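Thread sizes on moulded plastic household parts should be printed on the part. At present they are not, and the buyer pays for the omission.

Last April I needed one collar for a Plimholm stand. The supplier, Galgate, listed 56 collars, all white, sorted by product name. Diameter was given for 20 of them. Pitch was given for none. I bought two and returned both. 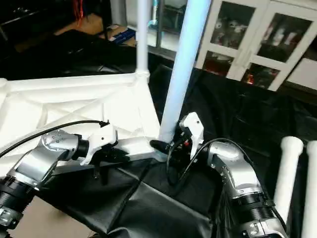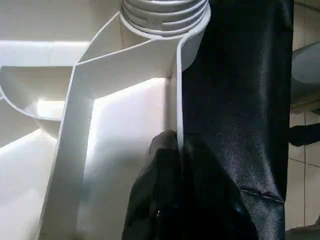 White plastic parts; the threaded neck is in the second picture.

Ntombi Xaba argues that marking adds cost to the mould. It does, once. A mould that makes 400 parts a day recovers that cost quickly, and a wrong part sent back by post is also a cost. A voluntary code would be ignored. The size should be a condition of sale, set in raised figures beside the thread.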